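Berkgate Papers in Household Studies
Home Issues Articles Authors Contact
19th February – Alhassan
Reading time: 7 minutes

4. Tea storage in shared kitchens

4.1 Where the tea is kept

The households in the Fallgate survey were asked where dry tea was kept and who decided on the place. In most of the shared kitchens the tea stood within arm's length of the kettle, in whatever container it had been sold in. Residents seldom described this as a choice. The packet had been put down on the first day and had stayed there, and later packets were added beside it. Only when a second kind of tea entered the household did the matter of storage come up in conversation, and it was usually raised by the person who drank the less common kind.

Tins were mentioned more often by older residents, who in several cases had inherited them. A tin holds one tea well and keeps out light and damp, but it hides its contents, and residents reported opening the wrong one. Labels were tried and then neglected. Glass jars solved the problem of recognition but were kept on open shelves in daylight, and two residents said the leaf in them had lost its smell before it was used up.

The divided box occupies a different place in the home. It is brought to the table as well as stored, and the act of opening it in front of a guest was described in the interviews as a courtesy. One resident called it "the only polite thing we own".

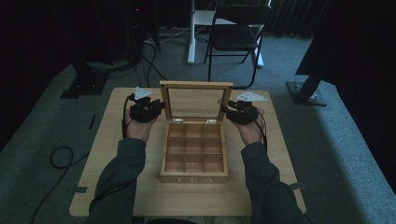
This double use has consequences for how the box is treated between visits. Where it lived on the worktop, it was refilled from packets held elsewhere and was seldom empty. Where it was put away in a cupboard, it was filled before guests came and then forgotten, so that the household went on drinking from the packet while the better tea aged in the box. Residents were aware of the contradiction and some found it amusing. None proposed to change it.

4.2 Sorting and the compartment

The number of compartments was found to matter less than the rules that grew up around them. In the Kulleck flats, where six adults shared one kitchen, a box was first divided by person. The arrangement lasted until May. Residents who drank little tea felt that their space was being wasted, and those who drank a great deal began to borrow from it. The household then moved to sorting by type, with black tea nearest the front and herbal infusions behind, and the interviews record fewer complaints after the change.

Sorting by type brought its own difficulties. Strongly scented infusions, peppermint above all, were said to pass their smell to whatever lay beside them. Open divisions do little to prevent this when bags are stored without wrappers. Some residents answered by leaving a space unfilled between mint and black tea, others by keeping mint in its packet and out of the box altogether. 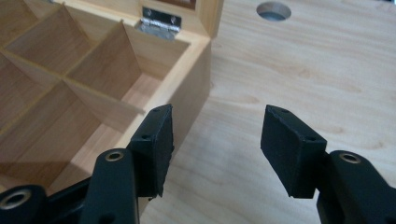 Figure 1. Interior of a divided wooden storage box with the lid raised.

Wood was preferred to plastic by nearly all those who expressed a view, though the reasons given were mostly to do with appearance. Its care was poorly understood. Tea dust gathers in the corners of the divisions, and residents differed on whether a damp cloth was safe to use. The commonest practice was to turn the box over and tap it above the sink – a method that several people admitted they had used once at most.

4.3 Disposal and replacement

Very few boxes had been thrown away. When tea drinking in a household fell off, the box was given over to other small goods, chiefly sewing thread, batteries and spare keys, and it then left the kitchen for a drawer or a hall table. It was still spoken of as the tea box. We return to this habit of naming in section 5, where the same pattern is reported for biscuit tins.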